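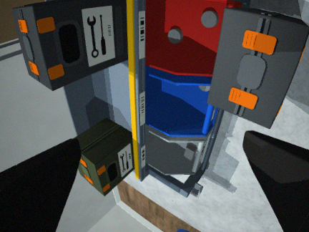 Section 10. Setting Up Special Orders at the Counter

Use this section when a customer wants a book the store does not have. It assumes you are signed in to the Stimholm register and have finished Section 9, or at least scrolled past it with good intentions.

Before you start

Get the title, the author and the customer's phone number. "It was blue, and my sister liked it" is a search, and searches are covered in Section 11.

Placing the order

1. From the main screen, press Orders, then New Special.

2. Type the ISBN if you have it. If you don't, type the author's last name and the first word of the title. Leave off "The." Stimholm files every "The" together and will show you all of them.

3. Check the format. Hardcover, paperback and large print appear as separate lines in the same gray type, a design choice we have written to them about.

4. Choose a supplier. Munteanu is the default. Pick Flatstead for university presses and poetry.

5. Enter the customer's name as they spell it. Paula Hodoroagă at our Kedstead store has been printed on pickup slips in nine different ways, and she works here.

6. Set the deposit. Paperbacks need none. For anything over $69, take $10 and press Deposit before you press Save.

CAUTION: Pressing Save first closes the order with no deposit attached. The money will then sit in the drawer as an overage and someone will have to explain it at closing.

7. Press Save and print two slips. One goes to the customer. The other goes in the green binder, filed by last name.

NOTE: Accented letters print correctly only if the slip printer is set to Code Page B. Hold the feed button while switching it on to see the current setting.

When the book arrives

1. Scan it under Receiving — never under New Stock, or it will be shelved and sold to a stranger by lunchtime.

2. Tuck the binder slip inside the front cover with the name showing.

3. Call the customer. If you reach voicemail, give the store name and say that an order is in. Leave out the title. People share answering machines.

4. Put the book on the hold shelf. Holds expire after 10 days.

Status codes

99: Supplier has it, supplier has not sent it.
101: Out of print. Offer a used search.

Any other code goes to Sevim Toprak, extension 4, before six in the evening. Have the order number ready when you call.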